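# Handout 4: Looking after the two-arm cell

Bring this one with you to the bench, and please write on it. Last year's copies came back so clean I suspect most of them never left a backpack.

We spent the first three handouts on how the arms move and who's allowed to press what. Now comes the part I like best (I know, I know), which is keeping the thing in shape so that the cell you walk up to behaves like the cell you left. We call ours Weveck, after the name on the old door, and if you see "W" in the logbook that's what it means. Biwott is the other cell, down the hall, and its routine is different enough that you shouldn't mix the two up.

## Before you power anything

Start with your hands in your pockets and walk the bench. You're looking for three kinds of trouble: cables where an arm wants to go, loose hardware, and stuff left on the table by the last group.

Cables first. They sag. You tie one up neatly in November and by spring it has worked itself down into a loop that the elbow can catch. Take hold of each one near its base and follow it with your fingers all the way to where it ends. If it's tight anywhere when the arm is folded, it'll be a lot tighter when the arm is stretched out, so give it slack now. Don't use zip ties on anything that bends — hook-and-loop straps only, snug enough to hold and loose enough to slide.

Then the mounting plates. Put a palm on each base and push, gently, from two sides. Nothing should shift or click. If it does, stop there, tag the cell out and come find me. I'd much rather be interrupted than read about it later.

## Waking it up

Power the left arm, wait for it to finish booting, then power the right. Yes, the order matters on this cell. The controller numbers the arms as they come up, and if you swap them your left-arm program will happily run on the right arm. Faith Kombo did this in her first week here and she still brings it up, so at least you'll be in good company.

Watch the ring lights on the plates. Green on both means you can carry on. Any other color, read the message on the pendant and write it down word for word before you clear it. "It had an error" is the least useful sentence in our whole logbook!

Now jog each joint a little way in both directions at slow speed, starting at the base and working out to the wrist. Listen more than you look. A healthy joint hums. If you hear a tick that repeats at the same angle, note the joint and the angle, then try it once more to be sure.

## The gripper check

This is where most of your time will go. The fingers wear, the screws creep, and the camera at the wrist gets nudged whenever somebody wipes the table in a hurry. We check all of it with toy bricks, which are cheap, come in nice bright colors and have tighter edges than most of the test blocks I've paid real money for. The exercise is to pick up a brick, carry it to the studded white plate and line it up with the outer column of studs. 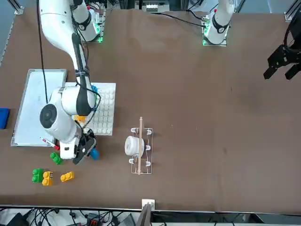
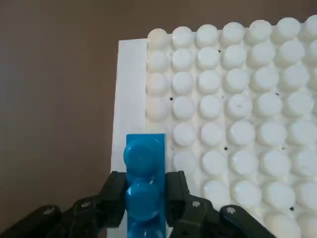 *Daryna Demchenko*
*Lab instructor, Robot Cells and Maintenance*

The wrist view is the one to study when you're lining up. A few habits that will save you grief:

- Look at both fingers before you look at the brick. You want them gripping on opposite sides and at the same height. One finger riding higher than the other usually means a linkage screw has backed out.
- Use the smooth border of the plate as your straightedge. Compare the long side of the brick with it, then correct the wrist rotation in small steps.
- Don't judge height from the wrist camera alone. It looks down along the fingers, and a brick can seem to be sitting on the studs when it's still hanging over them. Check from the side too.
- Keep the elbow in mind. When the forearm folds back over the table it takes up a lot of room, and everyone forgets it because they're staring at the fingertips.

If the brick slips when you close the gripper, clean the finger pads before you touch the force setting. A lint-free cloth, a little alcohol, and let them dry. Nine times out of ten that's the whole repair. Raising the force on dirty pads just gives you a squashed brick later on.

For the linkage screws, use the short driver from the Bavex drawer and go finger-tight plus a small nudge. They go into plastic, so please don't lean on them. If a screw turns and turns without biting, leave it alone and put the gripper number in the log. Spares are in cabinet 41, and you need a signature to take one.

## Fixing a wrist camera that has drifted

You'll know it when you see it: the brick goes down a little off to the same side every single time. Resist the urge to patch the program! Park the arm, loosen the camera bracket, square it by eye against the fingers, tighten it again and rerun the calibration from the pendant. Then repeat the brick exercise 7 times. If they all land where you aimed, you're done. If the misses are scattered all over, the camera is fine and you should go back and look at the pads.

## Shutting down

Open both grippers, send the arms to park, and only then cut the power, right arm first. Put the props back on the shelf (the whiteboard and the dish rack belong to the next section's exercise, so leave them in one piece). Wipe the table with a dry cloth.

Fill in the log before you leave the room. I want the time, the arm, what you heard, what you changed and your initials. Handwriting counts — if I can't read it, I'll be asking you.

## For next time

Read the chapter on cable routing in the Ivberg binder and come with one question about it. The check-off sheet for this handout is due 3rd September, in the tray outside room 335. Work in pairs, but each of you does the full gripper check on your own, and swap arms halfway through so you both get a turn with the left one.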